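Linen Service at Lindsay House Moves to a Single Folding Standard

Residents of Lindsay House will see a change in the way their towels are returned to them this fall. Beginning in September, the linen service will fold every bath towel to one pattern and leave it on the bed at the time of the weekly change.

Pao-chu Fu, who has supervised the linen service since the residence opened its Stoker wing, said the decision followed a review of how towels were being stored on the upper floors. The house has 167 rooms, and in the older ones the closet shelf is narrow.

"A towel folded in thirds the long way hangs over the front of that shelf," Fu said. "The door catches it, and the resident ends up folding it again. We wanted a shape that goes straight from the bed to the shelf."

The new fold is close to square. Staff members lay the towel flat, bring the short ends together, and fold again until the piece fits the shelf. Fu said that the edges do not need to match exactly.

"Terry cloth is thick and it moves," she said. "I have asked the staff to smooth it once with the flat of the hand and leave it. If they chase a perfect corner, they will be in that room all morning."

The service handled 1,519 towels in the last full month before the review. Most were white. Residents may also bring their own, and many do, often in dark colors. Fu described these as the more demanding part of the work.

"Navy and black show everything," she said. "A little lint that you would never see on a white towel is the first thing you notice on a dark one. We now wash the dark towels separately from the fleece blankets, and we clean the dryer screens after every load."

Asked whether lint alone was reason to send a towel back to the laundry room, Fu said it was not. Staff members carry a lint brush on the cart and are expected to use it before they leave the room. A towel is rewashed only if it is stained or has an odor.

The schedule for bed linen is unchanged. Fitted sheets are replaced on Tuesday, and the bed is made up before the towel is set down. Comforters belong to the residents and are not part of the weekly change. Staff members will move a comforter to one side of the bed in order to work, but they have been told not to fold or remove it.

"People have their own way of keeping a bed," Fu said. "Some of them want the comforter exactly where they left it. We respect that."

Two training sessions were held in the Fodance Room during the summer, and 50 members of the housekeeping staff attended. Fu said a third may be added for evening employees, whose shift begins at 4 p.m.

Residents who prefer to have towels left unfolded, or placed on a chair, may leave a note with the front desk. Requests take effect at the next weekly change and remain on file until they are withdrawn.

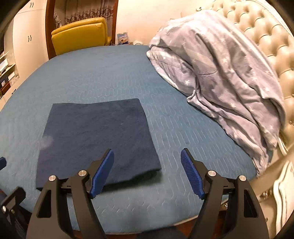 A dark navy towel folded nearly square on a teal-blue fitted sheet, with a star-print comforter at the side of the bed.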